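So on Friday I finally got myself to the open day at Zetamico, after two years of saying I would and then finding something better to do with a perfectly good afternoon. It's in Pundthorpe, out past the garden center, and if you go by bus you'll want the stop after the one the website tells you. I walked back along the main road in the drizzle feeling very smart.

The building is shared with Olletti, who do packaging machinery and had their own thing going on downstairs with a lot more balloons. I did a quick loop of that first (free coffee!) and watched a machine fold flat cartons into boxes at a speed I found slightly upsetting. Very impressive, very loud. One man in a blue tie tried to sell me one. I write a newsletter about sewing machines and small electronics, so I don't know what he saw in me.

Upstairs is where I wanted to be. Zetamico work on teaching robots to do things by showing them, and I've been curious about it ever since Fleury, the repair shop where I used to help out on weekends, started talking about getting an arm for the boring jobs. Fleury never did get the arm. But I'd read enough by then to be hooked, and I had a list of questions on the back of an envelope, most of which I forgot to ask.

There were 13 of us on the tour, a mix of students, a couple of parents who'd been dragged along, and one retired machinist who knew more than the rest of us put together and was very nice about it. Our guide was Florence Morin. She talks fast and laughs at her own diagrams, and I liked her right away.

She started us off at the remote control station, where you sit in a chair and move a pair of small arms, and a pair of big arms across the room does the same thing. Everybody got a turn. The job was to pick up a sponge and put it in a bowl, and I'm sorry to report it took me 4 tries. The trouble is that you can't feel anything. You squeeze, and you squeeze a bit more, and the sponge just looks at you. The machinist got it the first time, of course. Florence said people who play a lot of video games do well for the first minute and then get cocky, and one of the students went a bit pink at that.

Then came the part I'd come for. In the back room they do it the other way, with no robot arm in the loop while you're doing the teaching. You hold a gripper in each hand and you do the job yourself. The grippers record where they go, how wide they're open and what they see, and later on that gets used to train an arm that carries the same sort of fingers. I had read about this and not really pictured it. In person it's very ordinary to watch, someone in black sleeves standing at a table moving household stuff around, and I could have stayed there all day.

The thing on the table when we came in was a little white lamp with ears. I want one. I asked where it came from and Florence didn't know, which I count as the one real failure of the day.
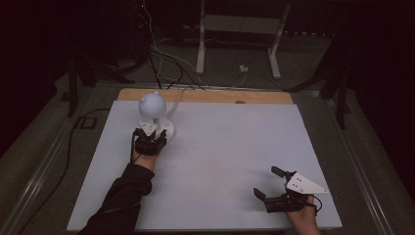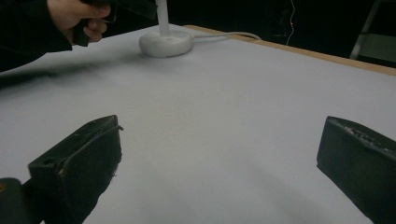

The lamp table in the back room. In the first picture the left gripper has hold of the lamp by its base, and the second is the view from one of the grippers.

What struck me is how much thinking goes into a job that small. I asked why anyone would bother with a lamp, and Florence said the cord is the whole point. A block is easy. A thing with a cord on it pulls back at you, or catches, or drags a bit behind where you expected it, and an arm that has only ever met blocks makes a mess of it. So they do lamps, chargers, a hair dryer, anything with a tail. She also said the person doing the demonstrating has to be a little bit dull about it. No flourishes! If you fidget, the fidgeting goes into the recording along with everything else, and then you've got an arm that fidgets.

They aim for 100 good demonstrations of a task before they try training on it. Good is the important word there. A fumbled one gets thrown out, unless it's fumbled and then rescued neatly, and those they like a lot and keep in a separate folder. I asked how long a session lasts and she said people swap out well before they feel tired, the wrists go first. I got to hold one of the grippers for a minute (not at the table, just standing by the door) and I can believe it. It isn't that heavy, it's just that all the weight is out in front of your hand where you're not used to having any.

I did like the view from the gripper. They had recordings playing on a laptop in the hallway, and it's an odd way to look at a table, down low with two big dark fingers poking up at you and everything you care about off in the distance. One of the parents said it was like being a crab. I've been thinking about that since.

We finished up with an arm that had been trained on an earlier batch, putting cups on a shelf. It did three nicely and then put the last one down so gently, so slowly, that the whole group leaned in. Someone clapped. Florence said it's slow on purpose for visitors, and the machinist asked her something about backlash and the two of them were gone for ten minutes.

A few practical bits if you're thinking of going to the next one, in March I think:

Get there before 4, because the back room closes earlier than the rest and they're strict about it. You do have to sign in downstairs at the Olletti desk even if you're only going up. Wear shoes you can stand in, there are hardly any chairs. The elevator is tiny. Kids were welcome as far as I could see, though the hallway stuff is mostly at grown-up height, and the sponge game would be the big hit.

Parking is fine, apparently. Coffee is better downstairs, cookies are better upstairs - the ginger ones.

I still want to know about that lamp. If anyone reading recognizes it, round head, two little pointy ears, round base, please write in. I've already looked in all the obvious places and come home with a different lamp, which I don't like nearly as much.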